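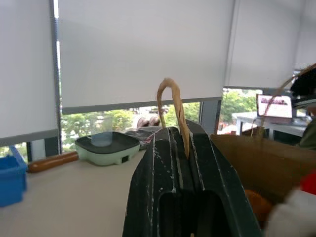 Ticket: Drive-thru orders print twice at kitchen station after menu update
Site: Curkach, Starkden location
Opened by: Nelli Tuominen, shift manager
Assigned to: Urho Ruotsalainen
Priority: High
Status: Resolved

Nelli Tuominen, 11:42 am
Every order taken at the drive-thru window prints twice in the kitchen. Counter and mobile orders are fine. The second ticket comes out 8 seconds after the first with the same order number. We made two of everything for a while before the line cook caught it. Menu update went on overnight.

Urho Ruotsalainen, 11:55 am
Please check the kitchen printer page in Caron and send me the routing groups listed for the drive-thru lane. Do not restart the order server during lunch.

Nelli Tuominen, 12:10 pm
It lists HOT LINE and HOT LINE (2). I don't remember the second one.
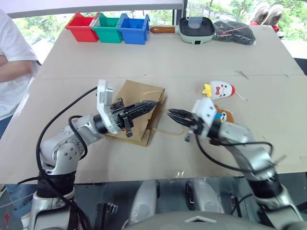

Urho Ruotsalainen, 12:21 pm
HOT LINE (2) should not be there. The update imported the lane's routing as a new group and left the old one active. Both point to the same printer. Workaround: open Routing, select HOT LINE (2), set to Inactive, save, then sign the lane register out and back in. Send one test order with a single drink and a single sandwich.

Nelli Tuominen, 12:34 pm
Done. Test order printed once. Now the sandwich combos print without the side.

Urho Ruotsalainen, 12:50 pm
Confirmed from here. 17 combo items were attached to the new group only. I have moved them back to HOT LINE. Sign the lane register out again to reload the menu.

Nelli Tuominen, 1:06 pm
Sides are printing. One ticket per order.

Elisa Bortolotti, 2:15 pm
Sales report check: duplicates were print only. No double charges, no refunds needed. Food waste for the morning has to be entered by hand under code KITCHEN ERROR.

Urho Ruotsalainen, 3:40 pm
Import fault reported to Jostau. Inactive group left in place until they reply. Do not delete it, the order history still references it. Closing.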